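Unit 3: Setting Up and Caring for the Hand-Held Gripper
Course handout, Automation Workshop, Benden Technical Institute
Module leader: Idun Eklund
Revised 1st March

Purpose of this unit

This handout accompanies the practical part of Unit 3. It covers the daily setting up of the hand-held gripper, the inspection of its parts, and the simple repairs that students are permitted to carry out themselves. It should be read before the practical and brought to the bench. Students who have missed Unit 2 must complete the safety sheet before they handle any equipment.

The grippers used on this course are kept in the Odlow cabinet and are issued in pairs. Each carries a number on a label beneath the grip. The number must be entered in the bench log when the tool is taken out and again when it is returned. Work that cannot be matched to a tool number will not be marked.

Before switching on

Place the tool on a clean, level surface and look it over before connecting anything. The body should be free of cracks, and all screws on the finger mounts should sit flush. Press each finger gently outwards and let it return. The movement should be smooth in both directions. A finger that sticks or grates is to be reported and the tool set aside with a red tag.

Wipe the camera lens with the dry cloth supplied. Paper towels leave scratches and must not be used. Solvent may be used on the body but never on the lens or on the markers.

Connect the cable last. It should lie in an easy curve and must not be pulled tight at the plug when the fingers are fully open. Most of the faults recorded in the log last June were traced to cables strained in this way.
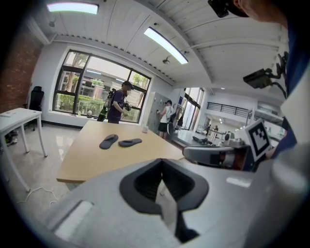
Marker squares are the part of the tool most often neglected. The software works out the opening of the fingers from the position of these squares in the camera view, and a marker that has lifted at one corner will give a false reading long before the fault is noticed by eye. On the tool seen from its own camera, the marker stands upright on top of the finger, its black pattern set inside a white border. That border must remain clean. Dirt on the white part is read as a change in the pattern, and the software may then lose the marker altogether.

Replacing a marker

Markers are printed on the Strand label sheets held in the top drawer. Sheets from any other source are not to be used, as the printed size may differ. The procedure is as follows.

Disconnect the cable.
Lift the old marker with the plastic blade and remove all traces of adhesive.
Check that the mounting plate is straight against the steel rule.
Apply the new marker from one edge to the other, keeping it square to the plate.
Leave the tool for 20 minutes before use.
Reconnect the cable and repeat the opening check described below.

A marker may not be trimmed. If it does not fit the plate, the wrong sheet has been taken.

The opening check

Start the Skunovico program and choose the bench test. Enter code 777 when asked for the station. Open and close the fingers fully, at an even pace, until the program reports that the reading is steady. This normally takes roughly 2 minutes. The figure shown with the fingers closed should match the figure on the tool's card. Where it does not, clean the markers and repeat the check once. If the second result is also wrong, the tool is to be handed in. Students must not alter the stored figure in order to pass the check.

Mounts and brackets

Brackets are tightened by hand with the short driver and no further. The plastic threads are easily stripped, and a stripped mount means that the whole side plate has to be changed. After any bracket has been moved, even slightly, the opening check must be carried out again. The same applies if the tool has been dropped, whether or not damage can be seen.

End of session

Disconnect the cable at the tool, then at the pack. Coil it loosely and fasten it with the fabric strap. Close the fingers before the tool is placed in its case. Head-worn units are wiped down and returned to their own shelf, and batteries are handed to the member of staff on duty.

Complete the bench log in ink, giving the tool number, the result of the opening check, any parts replaced and your initials.

Work to be submitted

Each student will submit one completed inspection sheet and a short written account of a marker replacement. The account should state what was found on first inspection, what was done, and the reading before and after. It should not exceed one side of paper. Drawings may be included where they make the account clearer.

Questions about the practical should be put to Idun Eklund during the workshop hour. Replacement inspection sheets are available from the Benden office.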